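How a Microwave Oven Warms Your Food
Young Readers' Pages, Duten Science Learning Center
Prepared by Domnica Tănase

Many kitchens have a microwave oven. It can warm a plate of food in a few minutes, and it has no flame. This page explains how it does so.

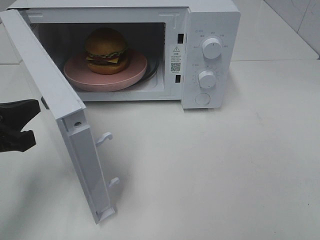
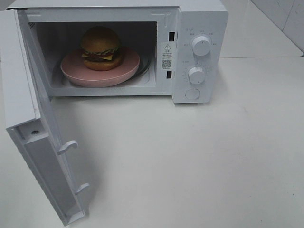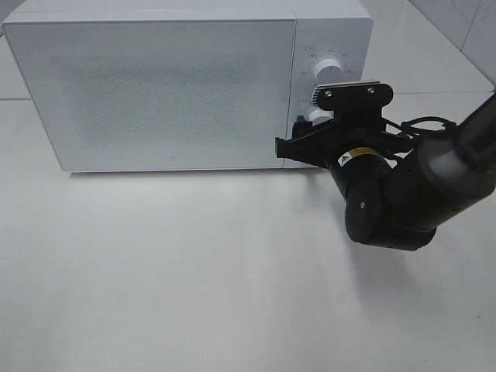
A microwave oven makes invisible waves. They are related to radio waves and to light. The waves pass into the food and make the tiny bits of water inside it twist back and forth very quickly. All of that movement becomes heat.

The power of an oven is measured in watts. A small oven may use 800 watts to cook. A turntable moves the food in a slow circle so that each side receives its share of the waves.

Why does the door have so many dots? Behind the window is a metal sheet with small holes. Light can pass through the holes, so you can look in. The cooking waves are too large to fit, and they stay inside. When the door is opened, the oven switches off.

Rules for young cooks

Ask an adult before you use the oven.
Never put metal or foil inside.
Close the door fully before starting.
Let food stand for a minute, then stir it.
Use oven mitts, as plates can become hot.

Children visiting the center may try the Jamham kitchen table on Sunday. Each session is open to 4 children at a time.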